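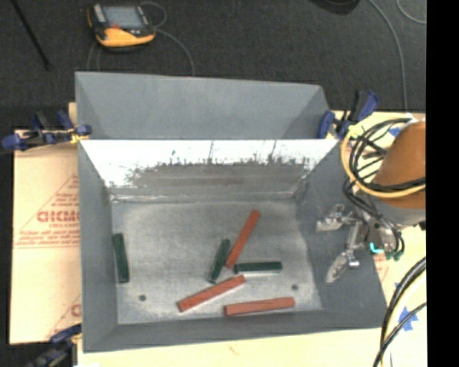
Bin Picking at the Back Bench: Where We Have Got To

It has been a good long while since the robot corner had a proper write-up in the Sondside workshop newsletter, and several of you have stopped at the back bench with a mug in hand to ask how it's coming along, so this month I've begged a bit of extra space (thank you for putting up with me!).

The job we set ourselves in February sounds very small when you say it out loud. The arm should reach into a metal bin, pick out one bar, lift it clear of the walls and put it down in the bin next door, then go back for another. We settled on two sorts of bar, short green ones and longer red ones, three of each, so that it has to cope with more than one length. If you simply tip them in and let them lie as they fall, you get a different puzzle every time, and that is where the fun is.

Clamping the bins came first, and I do wish we'd done it sooner. Before that, every clumsy touch on a wall shifted the whole bin a little, and we spent two evenings blaming the software for something a few clamps put right in five minutes. After that came the reach. Bars out in the middle are fairly kind to us, but one lying close to a wall leaves very little room for a finger, and the wall and the bar can look much the same to the program when the light bounces off bare metal. We have tried shading the lamp, and then moving it, and I think moving it was better.

On the last full run we made 113 tries, and it came away with nothing on 30 of them. I was rather pleased with that, though there are members who will tell you it ought to be half as many, and they're probably right. Most of the misses were the short bars.

The cables are the next thing on my list. They do the job, but there are an awful lot of them, and I'd like them gathered up properly along the arm before we ask it to move any faster. If anybody has a length of soft sleeving left over from the Olside build, please leave it on the shelf under the window with a note on it.

We'd love a few more hands, too, and you don't need to know any programming. Do bring a cushion, the stools are terrible.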